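Caring for Colored Garments With White Trim
Household Services Leaflet 40
Revised 24 May 2025

Garments that combine a strong color with white collars, cuffs or piping require more care than plain items. Dye released from the colored fabric can settle in the white sections and is difficult to remove once it has been set by heat. Residents are asked to read these guidelines before using the shared laundry room.

Before washing

Check the care label first. Where it conflicts with this leaflet, follow the label. Test new garments for colorfastness by pressing a damp white cloth against an inside seam for 2 minutes. If color transfers to the cloth, wash the item separately in cold water.

Close all zippers and turn the garment inside out. Collars may be treated with a small amount of liquid detergent, worked in with a soft brush from the outer edge toward the fold. Bleach should not be used on any part of a two-color garment — even a careful application will spread along the seam.
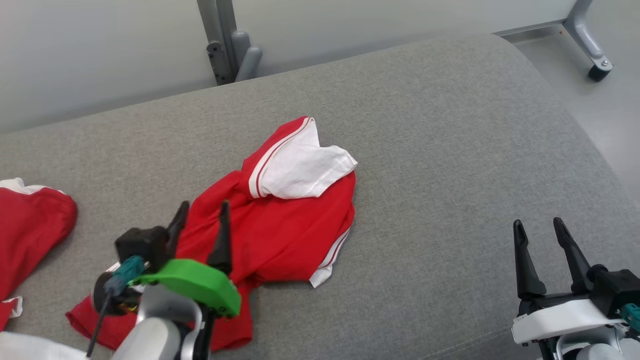
Washing and drying

Select a cold, short cycle and fill the drum no more than two-thirds full. Remove the load promptly when the cycle ends. Wet items left in a pile are the most common cause of dye transfer reported to this office.

Shake each piece out and smooth the collar by hand. Dry flat or on a padded hanger, away from direct sun. Do not tumble dry a garment that shows any pink or gray cast on the white areas. Rinse it again in cold water and repeat the wash while it is still damp.

Ironing and storage

Iron on the reverse side at the lowest effective setting, beginning with the collar. Allow the garment to cool fully before folding. Knitted items should be stored flat — hangers will stretch the shoulders over time.

Drying racks may be borrowed from Room 262 and must be returned the same day. Questions concerning this leaflet should be directed to Dela Ankrah, Household Services, extension 1088.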